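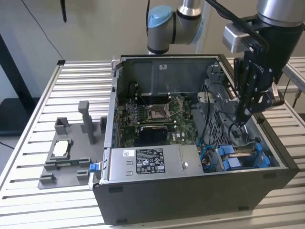
I finally fixed up the old desktop for my mom, and wow, she is already hooked on family history! She started with one box of letters from Brophy and now has 154 names in her tree (13 of them are Eduardos, so good luck to us all). Last night she found a cousin in Tasport and called me at dinner to read me the whole ship's list. I loved every minute. Next up: the Nasdale side!

Filed under: Family, Old Stuff
Last updated 29 May 2026

Comments

Purificación Marín: So happy for her! Tell her to try the parish books.

Eduardo Antunes: Make that 14, I'm in!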